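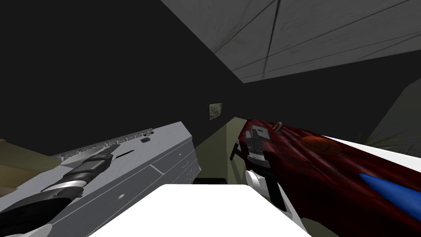 A simulated bedroom used in planning, with one arm over the dresser and the other above the bed.

Wed 27 January
By our equipment correspondent

The buyer at Roravcombe had a two-armed robot on her list in November and still hasn't ordered it. She runs equipment planning for a small group of supported flats, and she says the delay has saved her from spending the money in the wrong order.

"We started with the price of the arms," she says. "Then we drew up what else had to be paid for, and the arms were less than half the page."

The work she has in mind is tidying bedrooms: picking things up off a bed, putting them on a dresser, opening a drawer. All of it is being tried in simulation first. The software comes from Cluvus, and the licence costs £445 a month. She has budgeted for six months of it.

"That sounds like a lot for something you can't touch," she says. "But a bed and a dresser with a gap between them is what our rooms are like, and I want to know about reach before I sign anything."

The rooms are dressed with ordinary objects. A basketball on a blanket is a different job from a pen lying flat, and she asked for both kinds. Thin things matter most to her, as they decide which gripper goes on the order.

She had two quotes for the hardware, from Mthembu and from Jimach. The Mthembu price was lower but left out spare fingers and the yearly service visit. Jimach put both in and charged £800 for delivery and fitting.

"I asked each of them to quote again on the same sheet," she says. "Same headings, same order. Before that I couldn't compare them at all."

Her sheet now has a line for floor space, one for staff training and one for insurance – the last added after a long phone call with the insurer. She has set the working life at five years and won't count any saving in the first.

What would she do differently? "Measure the rooms before ringing anyone. I had salesmen asking me how wide the gap by the bed was, and I was guessing."

The order goes to the board once the revised quotes are in. If it is turned down, the software licence can be stopped with a month's notice.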